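**Ticket 249 – Dishwasher stops at 9 minutes with plates still dirty**

Status: open, nearly there!
Machine: Wimetti slimline, second-hand
Logged by: Quyên Đỗ

### What it does

Every programme starts happily, fills, hums for a bit and then stops with 9 minutes left on the display. No error code, no beep. The door light blinks twice and the thing just sits there. Quick wash, eco, intensive, all the same. I've now read the Wimetti manual cover to cover (a surprisingly good read, the diagrams are lovely) and the blinking light isn't in it.

### Tuesday morning

Took the bottom filter out. Found a cherry stone, a bit of label and a grey paste I'd rather not think about. Rinsed it all under the tap, put it back, ran the quick wash. Stopped at 9 again.

Checked the salt. Full. Checked the rinse aid, a Zestier one with a lemon smell I'm very fond of. Also full.

### Tuesday, after lunch

Pulled the machine out and had a proper look at the drain hose – and there was a kink in it, right behind the cupboard leg! I was thrilled. Straightened it, clipped it up higher than the manual says to, pushed everything back without trapping it again.

Ran eco from the start. It got down to 6 minutes before stopping, the furthest it has ever been. Water in the bottom was down to a thin puddle where before it was over the filter rim.

### Reply from Dervishi spares desk, 4.10 pm

> Sounds like the drain pump is weak as well. If the hose was bent for a long time the pump will have been straining. Try 600 ml of clean water poured into the bottom, then run drain only and listen. A steady hum is good. Clicking or a rattle means something is caught in the impeller.

Brilliant advice, and so quick. Poured the water in, ran drain only, and got a rattle as clear as anything.

### Still to do

1. Switch off at the wall and bail out what's left with a cup and sponge.
2. Lift the pump cover (one screw, then it slides towards you) and turn the impeller with a finger. Fish out whatever is in there.
3. Wash up by hand until it's fixed. A wire rack with slots keeps plates upright to drain, and I'd forgotten how pleasant it is with the radio on.

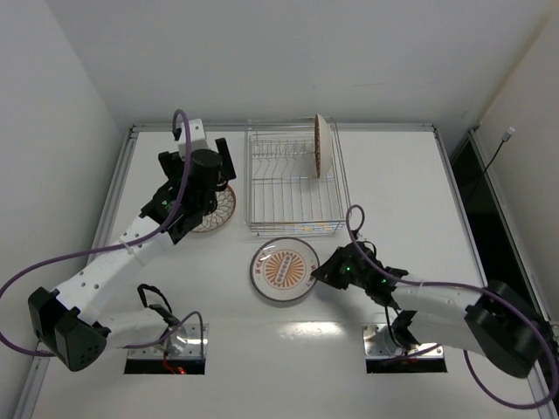
4. Put the cover back, run drain only again and note the sound here.
5. If it still rattles, order the Osel pump from Dervishi. They have 2 in stock and it fits this model with the old bracket.

Leaving the ticket open until eco gets all the way to zero.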